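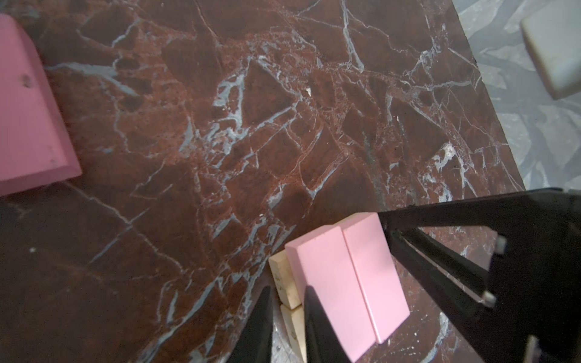
Marble top, lighter surface past the edge.

March, started 10.40, kettle on

Flodix EP, mix and master notes. Four tracks, one of which Keith Waaka still calls "the long one" although it has been the shortest since we took the middle out.

Carried on with Gotdale (track 2). Kick and bass are still having the same argument as yesterday. Tried ducking the bass with a slower release, and it now breathes like somebody asleep on a bus. Keith likes it. I put the release back to where it was and told him I'd kept it. Keith, if you're reading this, sorry, and have another listen, because you said it sounded great both times.

Pulled a narrow notch out of the pad at 322 Hz. There's a honk there that comes from the old string patch and gets worse whenever the filter opens. Tried a wide dip first, which took the honk and most of the tune with it. Narrow one stays.

11.50. Hitport want the files with no limiter at all, plus a loud version "for reference", so that their mastering person can ignore it in an informed way. Headroom on the clean ones is 3 dB. Leave it alone, please. Last time I came back from lunch and found it had been helped.
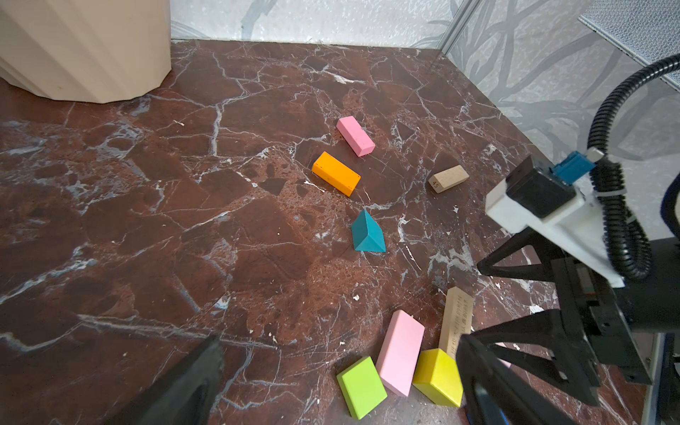

Cartwright remix next. The stems came over as one folder with every file called Audio and a number. Audio 929 is the vocal. Audio 928 is also the vocal, but out of time, and I can't tell if that's a delay throw or an accident. Used it as a delay throw. If Cartwright asks, we were being faithful to the source.

The breakdown is too long by my reckoning and too short by Keith's. He wants room for people to put their hands up. I said people at home on the sofa rarely do. We've agreed on two versions, club and short, and the short one will get all the plays and the club one will get all the compliments.

Things that worked:
Parallel compression on the claps, very low in the blend. You only notice when it's muted.
Rolling the top off the reverb return. Hats stopped hissing at me.
Turning the monitors down and going to stand in the corridor. The bass balance was wrong in ten seconds flat, after a whole morning of it being fine.

Things that didn't:
Tape plug-in on the master. Warm, yes. Also mud.
Keith's idea of pitching the intro down. We gave it a fair go and it made the whole record sound unwell.
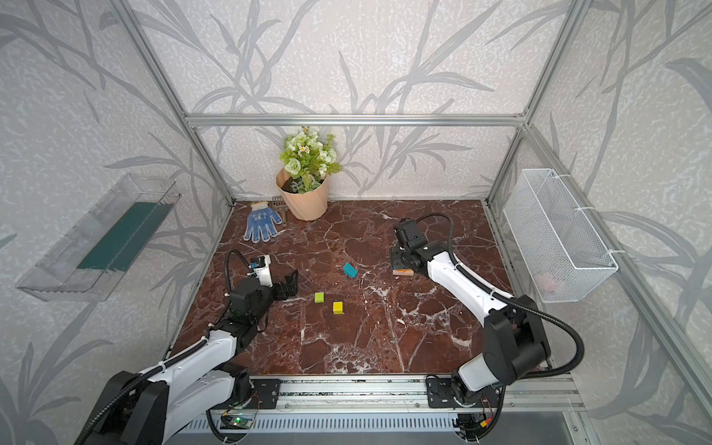 15.15. Checked everything on the small speakers and then on the bad headphones, which remain the most truthful thing we own. The Gotdale bass vanishes on them. Added a touch of saturation so there's something to hear higher up, then had to bring the pad down to make room, then had to redo the notch. I'm fairly sure this is where I was at 10.40.

Bounced the lot as mix 2. Please don't rename anything "final", we've got a folder full of those already and they're all different lengths.

Still to do: fade on track 4, tidy the click at the top of the Cartwright, send Hitport the track order once Keith stops changing it. He wants the long one last now.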